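I write my shopping list on paper, and my colleagues find this funny. When I moved here from Ueda I was already 62, and I did not expect that a pencil would make me look so old.

My opinion is simple. Handwriting should stay in schools, also for children who type well.

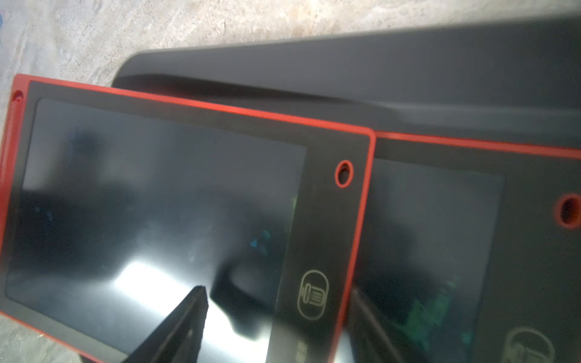 When I write by hand I am slow, and the slowness helps me to choose. In a letter I cannot delete a sentence without leaving a mark, so I think before I begin. My friend Chie Murakami still sends me a letter every November. It is never more than 300 words, and I remember most of them. 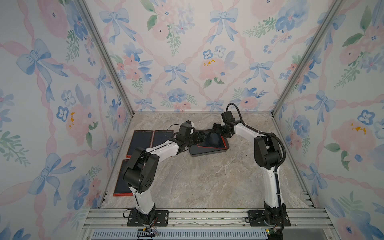

Does every child need beautiful handwriting?

A readable hand is enough, and most children can reach it with a little practice each day.

I know the other side. Shaohua Wei, who taught with me for many years, thinks the hours are better spent on reading. He has a strong point about children for whom holding a pen is painful, and they should be free to type.

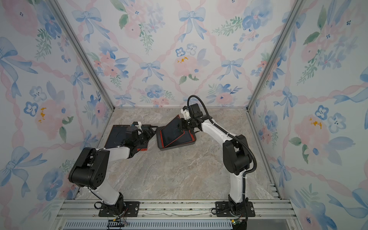
But for the others, I would keep four short lessons a week. My own grandson complained all winter about his. Last week he left a note on my kitchen table, with two spelling mistakes, and I have put it in the drawer with Chie's letters.

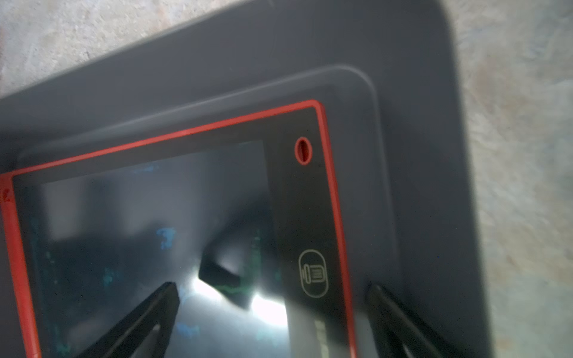
*A dark grey surface with rounded corners.*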